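3.2 Listing records and price model

The sale records cover detached houses and condominiums in two neighboring districts, Astley and Kingi. After removal of transfers between relatives and duplicate filings, 2,000 closed sales remained. Each record holds the list price at first posting, the closing price, floor area, lot size, year built, and the number of days on the market.
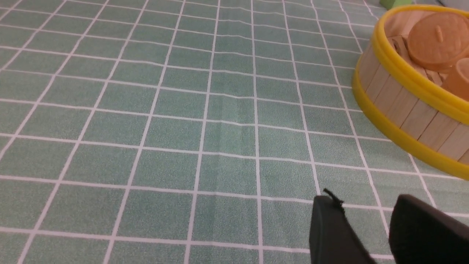
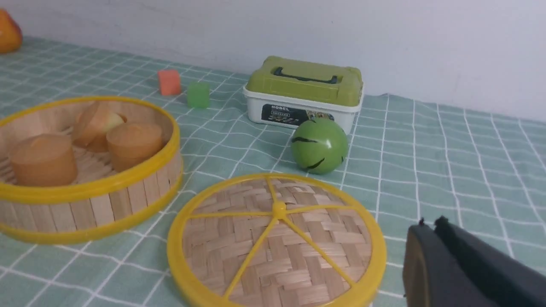
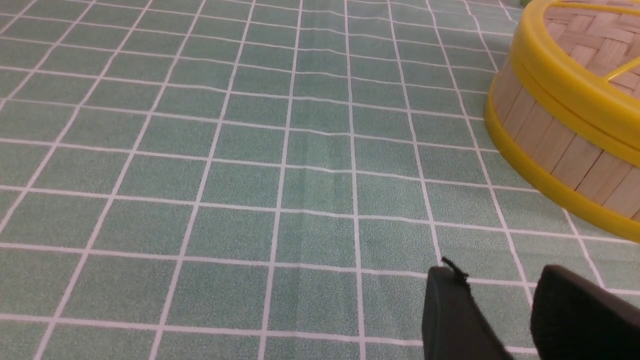
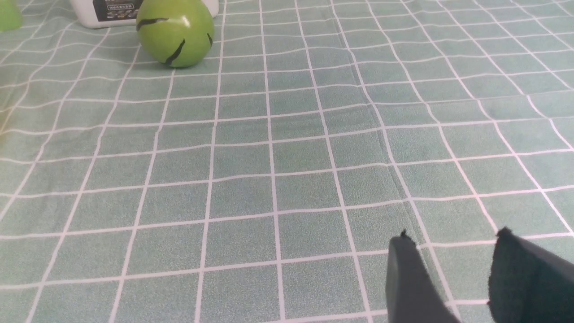

Figure 2. Four views of a green tablecloth with a white grid; the second view also shows toy buns in a steamer basket.

The dependent variable is the ratio of closing price to first list price. Using the first list price matters for homes that were marked down before an offer was accepted – a ratio based on the last posted price would hide the markdown. Relisted homes were treated as one listing if the gap between postings was 40 days or less. Longer gaps started a new record. The rule follows Swanson and Tapia, who applied it to condominium sales only.

A total of 158 records had no lot size. Most were condominiums, for which the field has no clear meaning, and these were assigned a value of zero together with an indicator term. The remaining missing values were filled with the median for the same street segment. Dropping the records instead changed no coefficient by more than its standard error.

We fit a linear model with fixed effects for district and month of closing. Floor area enters in logs. Days on market is excluded from the main specification, as it is set jointly with the closing price, and appears only in the robustness checks in Section 5. Standard errors are clustered by street segment.

Closings in February are few in both districts and the month effect is poorly estimated. Laing and Munro merge the winter months for this reason. We keep them separate in the main table and report the merged version in the appendix, where the district coefficient keeps its sign and loses some precision. Sales handled by a single brokerage, Ralament, make up a large share of the Kingi records – an indicator for that brokerage is therefore added in the second column.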